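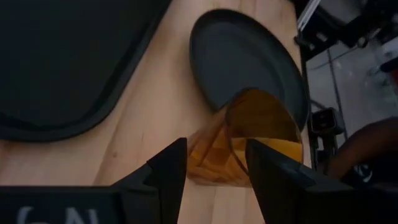 When does the free delivery offer start, and what does a customer have to spend? It starts on the first Monday in January and applies to any order of £8 or more, for members and non-members alike.

That was the first thing asked by most people who wrote in before the meeting, so it has been put at the top. The full minutes follow.

Praltance Shoppers' Co-operative
Minutes of the members' meeting held on 2026-08-23 at 2.30 pm

In the chair: Noemí Zepeda
Apologies: received from four members and noted.

1. Minutes of the last meeting
Agreed as a true record, with one change. Under item 6 "gift vouchers" should read "gift cards". The two are handled differently at the till and the old wording had caused some confusion on the Fallow Road counter.

2. Matters arising
The returns desk now opens at 9 on Saturdays. The sign on the door still shows the old hours. Noemí to get it changed.
The price label printer has been repaired. The bill came in under the quote.

3. Membership and sales
Membership stands at 1,309, up 151 on the same point last year. Most of the new members joined through the website. Online orders were steady through the summer but the average basket was smaller, and a good many people filled a basket and left at the delivery charge.
A member asked whether those people came back later. The website does not tell us unless they are logged in, and most are not.

4. Delivery offer
The meeting looked at two versions. The first was a discount code worth £8 off a large order, for one weekend only. The second was free delivery on small orders for the whole of January.
Points made in favour of the code: it is simple to set up, the cost is known beforehand, and it can be printed on the back of receipts.
Points made against: last year's code was passed around on bargain sites and used up by lunchtime on the first day – several members complained that they had never seen it. It also did little for people who only buy a few things at a time.

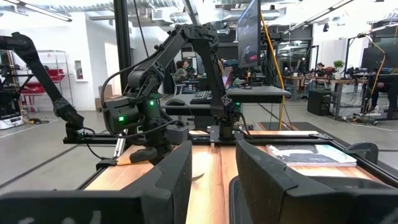
Free delivery was thought fairer to those members, though harder to cost. Kereo, who carry our parcels, have offered a fixed price per parcel for the month provided we send at least 800. Below that the normal rate applies to all of them. Nearly everyone felt 800 was within reach, but two members asked for it to be recorded that they did not.
Agreed: free delivery for the whole of January, starting on the first Monday, on orders of £8 or more. One parcel per household per day. Furniture and garden compost are left out.
A proposal to limit the offer to members was put and lost on a show of hands.

Note added after the meeting: the resolution says both "the whole of January" and "the first Monday". The first Monday is the one to go by. The wording will be put right at the next meeting.

5. Clearance shelf
The Vlad kettles have not sold at the reduced price. Agreed to mark them down once more and then stop stocking them. The spare lids are to be kept for customers who already have the kettle.
It was asked whether clearance items could be listed online. They can, but each one needs its own entry and stock is often a single item. Left as it is for now.

6. Price matching
A member reported being refused a price match on a set of towels because the other shop's offer needed a loyalty card. The rule is that we match shelf prices only. The meeting agreed the rule should stay but that the leaflet does not make it clear – new wording to come to the next meeting.

7. Any other business
Carrier bags: the large size is out of stock until the next delivery.
The email newsletter will go out fortnightly in place of weekly. Members who get the paper copy will see no change.

8. Next meeting
Date to be sent round by email and put up by the tills. Items for the agenda to Noemí Zepeda, in writing please.

The meeting closed at 4.10 pm.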